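Returnable plastic crate

A returnable plastic crate, also called a tote, a reusable transport container or simply a crate, is an open-topped box used to move goods within a building or between a supplier and a customer. Unlike a cardboard carton, it is sent back after each trip, washed if needed and filled again. Such crates are common in food distribution, mail-order warehouses, laundries and parts supply.

Construction

Most crates are injection molded in one piece from high-density polyethylene or polypropylene. Polyethylene holds up better in cold rooms, while polypropylene is stiffer and keeps its shape under load. The walls are thin for the size of the box, and the strength comes from ribs on the outside. Vertical ribs carry the weight of crates stacked above, and horizontal ribs keep the walls from bowing outward when the crate is full.

The rim is thicker than the wall and is usually turned over or rolled. It stiffens the opening, gives the crate above something to sit on and protects the edge from knocks. Handles are molded as recesses or open slots under the rim. A closed recess keeps dust and small items from passing through the wall, but an open slot is easier to grip with gloves.

The inside is normally smooth so that it can be emptied and washed without trouble. Bases may be flat, ribbed or stepped. A flat base runs more quietly on rollers — a ribbed one drains better and sticks less to a wet floor.

Color

Color is chosen by the owner and often has a meaning within one company. Blue is widely used in food handling, where a chip of blue plastic is easier to spot among the goods. Gray hides scuffs. Some firms keep one color for outgoing stock and another for returns.

Use on roller conveyors
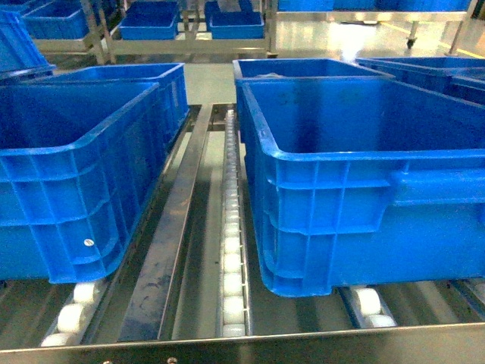

Roller tracks may be powered or set at a slight slope so that crates move under their own weight. The usual rule is that at least three rollers should be under the base at all times. If the rollers are spaced too widely, the front edge of the crate dips between them and the load jolts. Narrow tracks with small rollers or wheels are cheaper and suit light crates, but they need a guide rail to keep the crate straight. Guide rails wear with use and are checked for burrs, which can shave plastic from the crate walls.

Empty crates behave differently from full ones. They are light enough to stall on a gentle slope and may turn sideways where two tracks meet. Many lines therefore have a separate return lane with a steeper pitch.

Pools and deposits

Crates may be owned by the shipper or rented from a pool. In the Lendby system, set up by a group of produce growers, each crate carried a deposit that was paid back at the depot in Dirville. The pool began with 678 crates in a single size, and Agnes Myklebust, who kept its records, counted returns every Thursday. Losses were highest in September, when growers held crates back for the harvest.

Care and disposal

Crates are washed with warm water and a mild detergent, commonly at 60 degrees Celsius, and stored upside down or nested to keep out dust. Those used outdoors turn brittle from sunlight unless a stabilizer has been added. A crate in steady indoor use lasts some 12 years. Cracked crates are taken out of service, ground up and molded again, often into darker products such as pallets.

See also: Bulk box, Gravity conveyor, Milk crate, Pallet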